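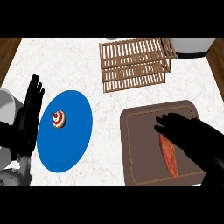 Why did Harnis stop its kitchen robot tests in September?

A stale settings file made the right hand push down harder than the software thought it was pushing, and the stop command that should have caught it came 2 seconds late.

That's the short version from the company, which put out a notice this morning. More below, will update as we get it.

Harnis makes the control software for two-handed kitchen robots. The hands come from Cidier. The test kitchen is at the Judwood site, where the robots do prep work: moving food between plate and board, holding it still, loading a rack. Most of it gets practiced in simulation first, then run on the real counter.

The fault showed up on the real one. Mid-afternoon, a holding task, right hand over the cutting board. The hand was supposed to come down, touch, and ease off. It touched and kept going. Board cracked, two fingers on the hand bent. No one hurt. The operator was behind the screen, where the rules say to be, and hit the red button when the automatic stop didn't kick in right away.

So what happened. Cidier shipped new fingertip sensors over the summer and they read on a different scale from the old ones. Harnis updated the simulator. It updated the real robots too, or thought it had. One machine had been off for repairs during the rollout and came back with the old file on it. Nothing checked. The software saw light contact when the hand was already leaning on the board hard.

The late stop is a seperate problem and probably the bigger one. The safety monitor is supposed to cut power to the arm the moment the arm motors and the fingertips disagree. It did notice. But the message sat in a queue behind a batch of log uploads, and by the time it got through the damage was done. Harnis says stop messages now have their own line and don't wait for anything.

The simulator didn't catch any of this. The same task had passed 2,000 simulated runs before it went to the real counter, every one with the new scale on both sides, so there was no mismatch to find. Old-file and mixed-file cases are being added now, the notice says, plus runs where the stop signal is delayed on purpose.

All 7 robots at Judwood were switched off the same afternoon. 5 have been checked and are back on slow-speed work with nothing sharp on the counter. The other two, including the one that failed, are still down. Waiting on parts from Cidier.

Outside customers: only one, the Bouazza catering kitchens, which has been trying the software on a lease. Harnis says the machines there had the right file all along but were were paused anyway and got the stop fix overnight. Bouazza says prep is being done by hand for now and meals are going out on time.

Anyone running the Harnis software with Cidier hands is being told to check the sensor file version on startup and not to run any pressing or holding task until it matches. The check becomes automatic in the next release. No date for that yet.

Cidier had not answered our questions by 4 p.m. We asked whether the old and new sensors can be told apart by the software at all, and if so why they weren't. Harnis says a fuller report is coming once the bent hand has been taken apart.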